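Sorting the small stuff
2024-12-14

The drawer under the kettle finally jammed shut last week, so this morning I took the whole thing out and emptied it on to the kitchen table. Most of it was what you would expect. Batteries, picture hooks, takeaway menus, the Allen keys from every bit of furniture we have bought since we moved in, and 77 pence in coppers.

I have sorted this drawer before, in October, and it lasted almost 20 days. That time I put everything into one big box with a lid. It looked tidy, but each time I wanted a drawing pin I had to tip the lot out, and then I stopped bothering to put it back properly.

My neighbour Jolanta Pietrzak does alterations at home and keeps all her buttons and hooks in small open pots next to a tray. Whatever she is working on goes in the tray. When she is done, the tray gets emptied back into the pots. She told me lids are what make people give up, and I think she is right about that. I have copied her. 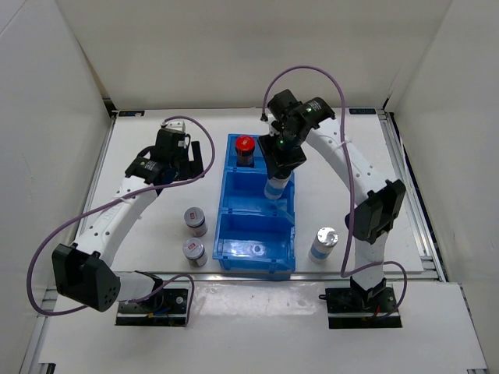 A blue tray and five containers on a plain white table.

I like having a clear surface for this. On our kitchen table, with its dark grain and the fruit bowl in the way, I lost two screws before I had even started. I ended up laying an old white pillowcase over one end, and after that I could see what I was picking up.

Five groups was about right for us. Mine are fixings, batteries, string and tape, pens, and keys. The keys were the slow part. I tried every one in every door and there are still two that fit nothing. They have gone in an envelope in the hall cupboard and I will throw them out in the spring if we haven't missed them.

The pots are from Flesta, the cheap range, and the drawer itself is an old Pistwood one that is a bit too shallow, so check the height before you buy anything. I had to take one lot back. The tray used to be for seedlings and needed a good scrub.

Menus went in the recycling, apart from the one for Szczepańska, where we do still order dumplings. The dead batteries are in a bag by the front door for the next trip to the supermarket.

The drawer now closes with one hand. I still need to do the one below it, which is tea towels and birthday candles, but that can wait until after Christmas.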